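### 4.2 Notice and appeal under the revised conduct rules

The second part of the study looks at what happened to users after a post was removed. All three platforms in the sample (Corkorance, Hisine and Salian) changed the wording of their harassment rules during the study period. The changes differ in length but share one feature: each added a clause on repeated unwanted contact, and each left the term "repeated" undefined. Moderators were given internal guidance on the term. Users were not.

We collected 179 removal notices from account holders who agreed to share them. A notice was coded as specific if it named the rule and quoted the post, as partial if it did only one of these, and as general if it did neither. Two coders read every notice. Where they disagreed, the notice was read again by both and discussed until they settled on a code. Of the full set, 69 notices were specific. The rest were partial or general, and the general ones came mostly from Hisine, which used a single template for every kind of violation until September.

The template matters for the appeal stage. A user who does not know which sentence broke a rule has little to say in an appeal beyond denying the charge. In the appeals we were able to read, people who had received general notices wrote longer statements and guessed at several possible reasons for the removal. Some apologized for posts that had not been flagged at all.

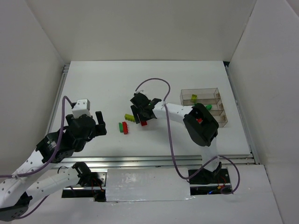

*Figure 2.*

Abla Matar objected, in a written response to an earlier draft of this section, that specific notices carry a cost we had passed over. Quoting the post back to its author tells a person acting in bad faith exactly how far the wording can be pushed next time, she wrote, and she asked whether we had looked at repeat removals. We had not done so at that point. We then went back to the accounts with specific notices and found 8 with a later removal under the same rule. The number is too small to support a claim either way, and we had no matching record for accounts that were suspended -- those users could no longer retrieve their notices.

Salian differs from the other two platforms in that appeals go to an outside contractor, Lillum. Its reviewers see the post and the rule but not the account history. This keeps the review narrow. It also means that a clause on repeated contact is judged from a single message, and several appellants complained of this in their statements. We coded these complaints separately and return to them in Section 5.

One further point concerns the sample. The notices were shared by choice, and people who felt wronged were probably more willing to share. The proportions given above should be read as describing the notices we hold and should not be applied to each platform's removals as a whole. The platforms publish yearly removal totals -- none of them breaks the totals down by type of notice -- so a direct check was not possible.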